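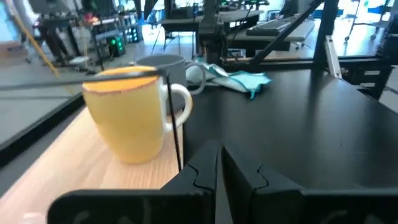
*Photos: wrist, head and side cameras, Hakport bench*

14 May 2022

The new planner runs! I have been grinning since lunch and I want to get it all down before I forget which change did what.

So, the old one planned each arm alone and then checked for a clash at the end. If it found one, it threw out both paths and started over, and with two arms sharing a table that small it was forever starting over. The new one plans both arms in one go, and when it gets stuck it lets one arm wait instead of bending both paths into knots. Lizeth suggested the waiting back in October and I argued with her for a week. She was right, and I told her so today (she wants it in writing, so here it is, Lizeth).
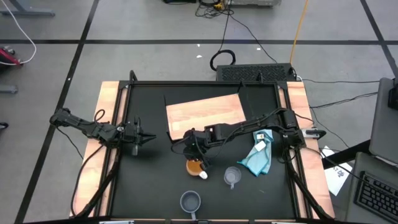
By Nidia Sánchez

The numbers, for my own sake: I gave it 2,000 stored start poses and it found a path for all but 29. The old planner missed almost 100 on the same set. I went through a few of the misses and they look alike, with the elbow folded in tight and the wrist near its limit. I think the seed is bad there and the search itself is fine. Try three seeds per pose tomorrow and see.

Then mugs. I love mugs as a test, they are so rude to a perception stack. The body is easy and the handle is everything, and a gray mug on a black table gives the depth matching next to nothing to hold on to. Cuiping's fix is to fit the rim first, as an ellipse, and only then go looking for the handle in a ring outside it - so simple, and the pose stops flipping when the handle points away. We argued happily about glass for a while too. Her mask is still mush on anything clear. 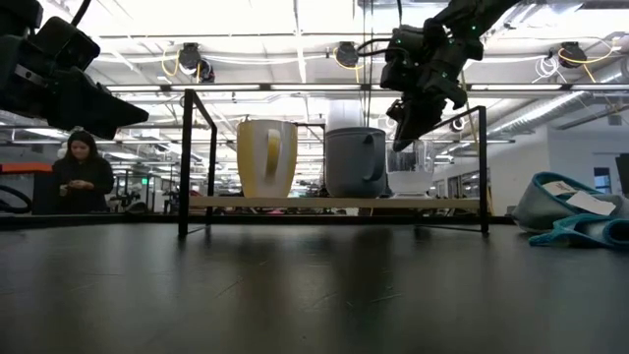 *Mugs and a glass on the rack, both grippers overhead.*

I also got the replay tool to line up every camera on one clock. Joltau (my silly name for it, now everyone's) used to drift, and I would blame the planner for a late stop when the wrist picture was simply old. Now I can drag the slider and see joint angles, mask and planned path for the same moment. I sat there dragging it back and forth like a kid.
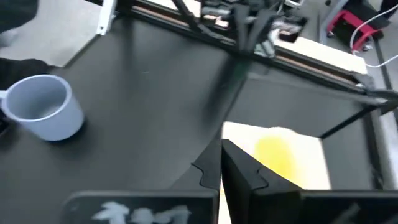 One thing bugs me still. When an arm gets told to wait, it holds its last speed command a hair too long before it settles, and the trace shows a little hook. Anselmo thinks it's the smoothing filter; I think it's my queue. Loser brings pastries.

To do: seeds, the hook, push the rim fit to the shared branch, write back to Teófilo about the log format before he changes it again.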